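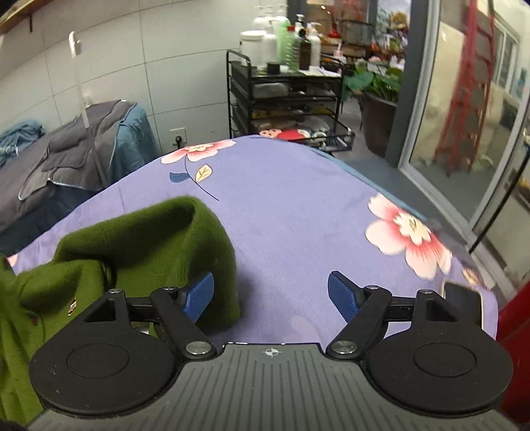

Fludano Field Payment Kit

Supplied by Ó Conaill, Clellton
Page updated May 2022

The Fludano is a portable kit for registering households and paying out cash grants in places where bank branches are closed or too far away. It is used by aid agencies, local authorities and lenders who need to get money to people and account for it afterwards to whoever provided the funds.

One kit serves one desk. Kits can be linked so that a household registered at one desk can't be registered again at the next, even when there is no mobile signal. Records are passed to head office when a connection is available, and held in encrypted form on the kit until then.

What is in the case
Tablet with rugged cover
Card reader and card encoder
Receipt printer, with 24 rolls of paper
Battery pack and mains charger
Vehicle charging lead
Lockable cash tray
Printed quick guide

The case is lockable and has wheels. Packed weight is 41 kg, so two people are needed to lift it into a vehicle. A lighter version without the cash tray can be ordered for programmes that pay by card only.

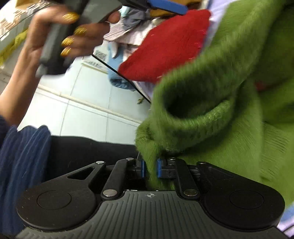
Software

Every kit comes with the Gresisance ledger already installed. It records each payment against a named fund, so a project with several donors can keep their money apart from the start. Loans and grants are held in separate books. Exchange rates can be fixed for the day or for the whole programme, and the rate used is printed on the receipt.

Reports can be exported as spreadsheets or PDFs. The standard set covers payments by district, payments by fund, unspent balances and returned cards. If your funder has its own template, send us a blank copy with your order and we will tell you whether it can be matched. Most can. Templates that ask for photographs of recipients are not supported.

The screens are available in 52 languages. Receipts can be printed in two languages side by side — please state which pair you want when ordering, as this is set before dispatch.

Power

The battery runs the tablet, reader and printer for a working day under normal use. Heavy printing shortens this. Spare batteries are sold separately and can be changed without shutting down the tablet.

Ordering and delivery

Kits are built to order in Clellton. Orders of up to 77 kits are handled from the standard price list, and larger orders are quoted individually. Customers outside the UK are responsible for import permits. We provide the packing list and battery declaration.

Prices will next be reviewed in October. Quotations already issued will be honoured until the expiry date printed on them.

Support

Telephone and email support is included for the first year. Faulty readers and printers are exchanged. Faulty tablets must come back to us for repair, with the stored records transferred and the tablet wiped before it is sent.

Related items
Fludano spare battery
Fludano card-only kit
Receipt paper, box of 24
Blank payment cards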